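How Does a Robot Find the Letter W?

Find a keyboard and press the W. Go on, we'll wait.

Done? You probably did it in less time than it takes to sneeze. Now imagine you had never seen a keyboard, didn't know what a letter was, and had two stiff plastic fingers and no thumb. Welcome to life as a robot.

A robot's body is only metal, plastic and motors. It will sit there all day like your uncle after a big lunch unless something tells it what to do. The something is software, a great long set of instructions running on a computer. For a job like pressing a key, the software has to handle looking, planning and moving.

Looking

Grown-ups who build robots call this part perception, which is a fancy word for working out what's in front of you. A camera doesn't see a keyboard. It collects a huge grid of coloured dots, and each dot is stored as numbers. You would find this a very dull way to look at your birthday cake.

The software hunts through the dots for patterns. Lots of little dark squares in rows? Could be a keyboard. Could also be a block of chocolate, so it had better check for letters.

How does it learn the difference? Practice. Selamawit Abera writes software for a robot called Vanach, and she gave it 500 pictures of keyboards to study. It got quite good. Then somebody showed it a waffle and it tried to find the space bar.

Planning

Suppose Vanach has spotted the W. It still has to choose a path for its fingers to get there. Your brain does this without bothering you. A robot has to have it spelled out, including things you would think were too silly to mention, such as "don't go through the table".

A program called a planner tries out paths in a pretend world inside the computer. Any path that hits something gets thrown out. On one bad afternoon in September, Vanach's planner threw out 43 paths in a row. Someone had told the pretend world that the keyboard was as tall as a fridge.

Moving

Now the motors get their orders. This part is called control, and it works a bit like carrying a very full mug of hot chocolate. You take a step, look at the mug, slow down, and look again. The robot moves a tiny bit, measures where it ended up, and fixes the mistake before it gets any bigger. Vanach does this 70 times every second and has never once complained.

Keys make this fiddly, as they sit so close together. Two gripper fingers can cover up the very letters they are aiming for, so the software has to remember where those letters were. In the picture, Q and R are easy to spot. W and E are hiding behind the fingers.
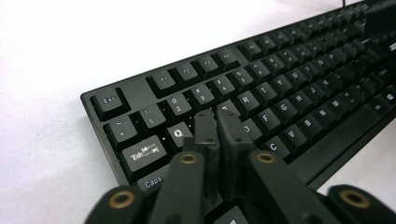
Try It Yourself: Be the Robot

You'll need a friend, a keyboard that isn't plugged in, and 2 pencils.

Hold one pencil in each hand. These are your gripper fingers. Close your eyes.

Your friend is the software. They can only say "left", "right", "forward", "back", "down" and "stop". Ask them to steer you to the W.

Swap over when you've pressed it, or when you've started arguing. Bezawit Teshome's class tried this and most of them landed on the Caps key – so if you do too, you're in good company.

Words to Know

Perception: working out what's there.
Planner: the program that picks a path.
Control: moving, checking and fixing, over and over again.
Gripper: a robot's hand, usually with fewer fingers than yours.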